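I have gone completely overboard on quick pickles

It started in March with half a red onion and a taco night that needed something sharp. Five minutes of slicing, a splash of vinegar, and suddenly dinner tasted like it came from a place with cloth napkins! Now there's a whole shelf in my fridge door that belongs to pickles, and I want to talk about them.

I'm only talking about the fridge kind. Canning is its own world with its own rules, and I haven't gone there yet (I do keep looking at the big pots). Fridge pickles are for people who want to eat the thing tonight, or tomorrow if they can stand the wait.

My base brine is equal parts white vinegar and water, a spoonful of sugar and a good pinch of salt. Warm it until the sugar melts, pour it over whatever you've cut up, lid on, let it cool, into the fridge. Onions are good after 60 minutes. Carrots need overnight. Radishes turn the liquid the most ridiculous pink and smell kind of awful, and I love them anyway. 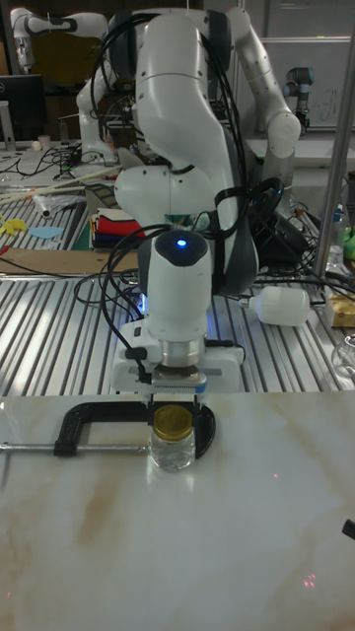

Small glass jar, my favorite size for everything.

I used to make one giant jar of everything and it was a mistake. I'd get bored by the middle and the bottom half would sit there until I felt guilty. With small jars I can try a new thing every time, so last month I had ginger carrots, plain cucumbers, and cauliflower with way too much turmeric all going at once. My cutting board is still yellow.

The other thing I've been playing with is spices. I bought a pickling mix called Pranix at the Ornen market, heavy on mustard seed and coriander, and it's great with green beans. Toast it in a dry pan for 90 seconds first. The smell alone! Then there's garlic, which I now put in everything, and one dried chili if I'm eating alone.
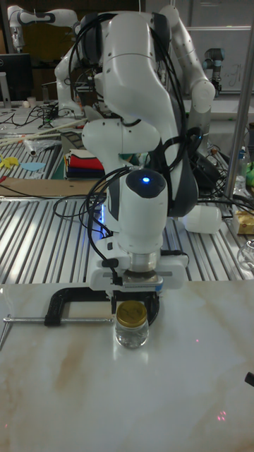 Gold-colored screw lid, with a pattern on top.

Lids matter more than I figured, by the way. Vinegar is rough on cheap metal, so I check the inside of mine before I reuse them and toss any with rust spots.

Things I want to try next: grapes (I know, but the lady at the Cedia deli swears by them), fennel with orange peel, and those tiny sweet peppers that come 6 to a bag. If you've pickled grapes, please tell me what you ate them with. I'm thinking a sharp cheddar.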